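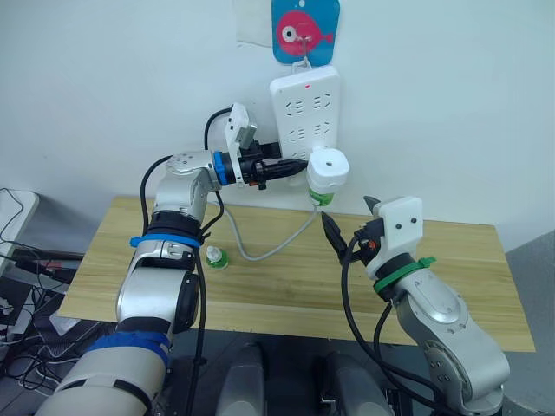 Small bottles are the hardest things in the house to keep track of. Zelov, the storage firm in Harnora, asked 1,182 households where theirs lived, and most named at least 2 rooms. The answer came back to worktops and tables: whatever is used daily stays out. A pale wooden table against a white wall, a little white-capped bottle with a green body standing on it and a power strip hung from a hook above, would suit plenty of those who replied. Getting the sockets up on the wall frees the surface for everything else. 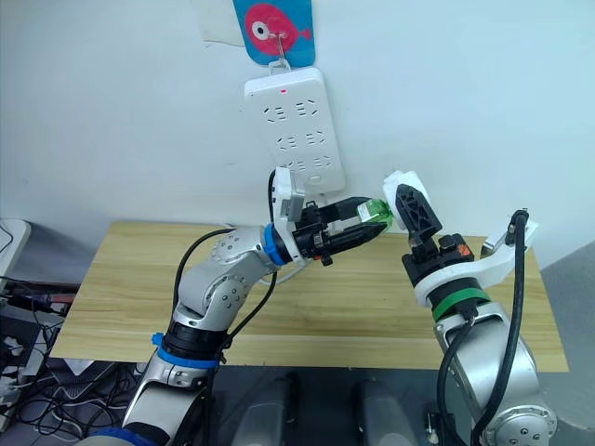 Hooks are cheap, too. Estirer sells a pack for less than a takeaway coffee, and Auer's version comes with a 30-day return. Fix one at shoulder height, near the socket, and leave enough slack in the cable to reach the back of the table.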